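Jamesari Support / Juten simulator / Motion rules
Ticket: Separation stop releases early on two-arm model
Status: Resolved, rule text changed
Opened: 29 May 2021
Reporter: Benedito Teixeira
Assigned to: Anneliese Kleinschmidt
Component: stop handling, Bevier rule set
Scene: Sampaio

Summary
The Bevier rule set requires both arms to stop when the gap between any link of one arm and any link of the other falls below 70 mm. The stop has to be held for 2000 ms after the gap is restored. In the Sampaio scene the arms stop as required but resume almost at once. The run report still lists the stop rule as passed.

Expected result
Both arms stop. The gap is restored by the planner's retreat move. Hold timer starts. Both arms stay at zero commanded velocity until the timer runs out. Motion resumes at reduced speed.

Observed result
Both arms stop. The gap is restored. Motion resumes on the next control step or the one after it, at full speed. No error, no warning. Report shows PASS for separation stop and PASS for hold.

Steps to reproduce
1. Load the Sampaio scene with the two-arm model.
2. Load the Bevier rule set as shipped. Do not edit the limits file.
3. Start the crossing-reach task.
4. Open the velocity trace for both arms and find the first separation stop.
5. Compare the length of the flat section with the hold value in the rule text.

Comment, Teixeira
I found this while checking run reports by hand ahead of the June rule review. The reports alone would not have shown it. Traces from both arms are attached, along with the limits file. I have stopped our batch. It had 496 runs in it, all with the same limits file, and I do not want to count any of them until I know what the hold was doing.

Comment, Kleinschmidt
Reproduced with your limits file. Also reproduced with a clean install, so your edits are not involved. Leave the batch stopped. Please send:
- the full startup log, including the unit lines
- the rule set version string
- confirmation of which limits loader you are using, the old one or the new one

Comment, Teixeira
Startup log attached. New loader. Version string is in the first line of the log. There are no unit lines. I assumed they had been dropped to make the log shorter.

Comment, Kleinschmidt
They were not dropped on purpose. The new loader prints a unit line only when the unit is given in the limits file. The old loader printed one for every value and filled in the default. I am treating the missing lines as part of the fault.

Check 1: distance limit
Set the gap limit well above the shipped value and reran. The stop triggered earlier in the reach, as it should. Set it back. The distance side reads the file correctly and uses the correct unit. Ruled out.

Check 2: link pairs
The rule applies to every link pair across the two arms. Grippers are included, and so is anything fixed to them. I printed the pair list at startup and compared it with the model. Finger pads are present. Forearm covers are present. The body is handled under a separate rule with its own limit and is not part of this stop. Ruled out.

Check 3: hold timer
The hold value in the limits file is written as 2, with no unit. The old loader took a bare number for this field as seconds. The new loader takes every bare time value as milliseconds. The timer was therefore set to 2 milliseconds, shorter than a single control step. It started and ran out before the next velocity command was sent.

This accounts for the early release. It does not account for the PASS.

Check 4: report logic
The report compares the measured hold with the loaded hold. It does not read the number from the rule text. With a loaded hold this short, any stop at all is long enough, and the check cannot fail. The same flaw exists for three other time limits in the rule set. Their shipped values have units written out, so they are not affected today.

Check 5: resume speed
Reduced speed after a stop is armed by the hold timer when the timer has been active for at least one full control step. Here it never was. Full-speed resume is a result of the same fault. No separate fix.

Comment, Teixeira
Understood on the cause. Two questions on the rule side.

First, does a simulated run have to respect the hold at all? Some of our people switch it off to save time, on the grounds that no hardware is moving.

Second, what happens to the runs we already have?

Comment, Kleinschmidt
First question. Yes, if the run is going to be used as evidence for anything that later goes onto hardware. The Bevier text makes no exception for simulation. A policy or a motion plan tuned without the hold will have timing that depends on its absence. If a run is for layout work only, the hold may be switched off, and the run must then be labeled "no stop rules" in its header. The label cannot be added afterward.

Second question. Runs with no separation stop in the trace are not affected and may be kept. Runs with at least one stop must be repeated. A script for sorting them is attached. It reads the trace and ignores the report. Keep the rejected runs in a separate folder with the old limits file next to them. Do not delete them before the review.

Workaround until the patch is installed
Write the unit into every time value in the limits file. For the hold, use "2000 ms". Restart the simulator; reloading the scene is not enough. Check that the startup log now has a unit line for the hold. If it does not, stop and report back here.

Comment, Teixeira
Workaround applied. Unit line is present. The flat section in the velocity trace now matches the rule text on both arms. Resume is at reduced speed. I reran the crossing-reach task from three start poses and the result was the same each time.

I would like a reference view attached to the ticket for the reviewers, taken from the body-mounted viewpoint in Sampaio. The rule text speaks of "near arm" and "far arm" and two of our reviewers read those terms differently.

Comment, Kleinschmidt
Agreed. View and wording go into the rule note below. It replaces the earlier paragraph on arm naming.

Rule note: separation stop, arm naming and time units

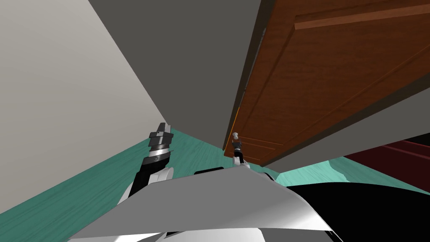 6 min read (full ticket)

Arm naming. "Near" and "far" are taken from the viewpoint in use and have no fixed meaning on the model. In the view attached to this note, the near gripper is the one on the left with the silver-gray bands on its fingers. The far gripper is the small upright one close to the middle. A change of viewpoint may swap the terms. In limits files, traces and reports, use the arm IDs from the model. "Near" and "far" are allowed only in a comment that also names the viewpoint.

Judging the gap. Do not estimate the gap between arms from a rendered view. Depth is hard to read when one gripper is drawn much larger than the other, and part of an arm can be hidden by the body. Use the distance trace. A render may be attached to a report to show which arm is meant and may not be given as proof of clearance.

Body panels. Clearance between an arm and the robot's own body is covered by the self-contact rule. A run can pass the separation stop and fail self-contact. Report the two separately.

Time units. Every time value in a limits file must carry a unit. A bare number is an error and the loader must refuse the file. Defaults are not permitted for stop or hold values.

Report check. The report must compare the measured hold with the value in the rule text. The loaded value is listed beside it for information. If the two differ, the result is FAIL, even when the measured hold is longer than required, unless the longer value has been recorded in the run header.

Startup log. One unit line for each limit, always. A missing line is grounds for rejecting the run.

Comment, Teixeira
Read and accepted for our side. One correction: under "Report check" we have some files with a longer hold on purpose, for a slow tool. These were made before the header field existed. Will they all fail?

Comment, Kleinschmidt
They will fail until the field is added. Adding the field means making a new run. I know this is work. Send me the list and I will check whether any of them are still in use before you repeat them.

Comment, Teixeira
List sent. Most are out of use and can be archived as they are.

Patch
Loader now refuses bare time values. Report check reads from the rule text. Unit lines restored. Reduced-speed resume is armed when the stop begins and no longer depends on the timer. The four checks above were rerun on the patched build with the shipped limits file corrected. A fifth test was added that loads a file with a bare hold value and expects a refusal.

Comment, Teixeira
Patched build installed. Bare value refused with a clear message. Batch restarted with the sorted-out runs queued first. No further problems with the hold. Ticket can be closed.

Comment, Kleinschmidt
Closed. The same bare-number question for force limits has its own ticket, linked on the right. Please add any further traces there.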